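We use cookies to keep you signed in. Accept | Manage settings

Carrots forking in a raised bed

I sowed Stavau carrots in a new raised bed in spring and nearly every root has come up split or bent. The bed is 80 cm deep and filled with bagged Malska compost, plus some soil from the old potato patch. I watered most evenings. Is it the seed or the bed?

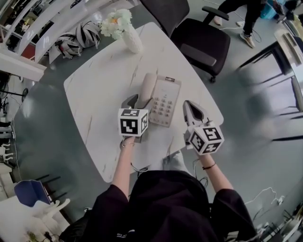

The parsnips at the other end are fine so far, but I have only pulled 3 of them.

plotline426

Probably the potato patch soil. Stones and old roots will split a carrot — sieve it before you sow again. Go easy on fresh manure too.
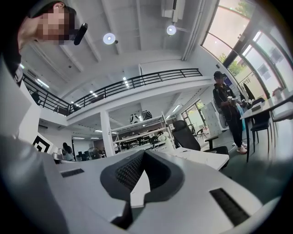

Dankwa disagrees about the soil and says that watering a little every evening keeps the roots near the top, so a good soak twice a week would do more. Thin them early as well.

Dankwa

Try a short round type. I grew them in August and had no trouble.

britix2000

Get our monthly growing newsletter. Enter your email to sign up.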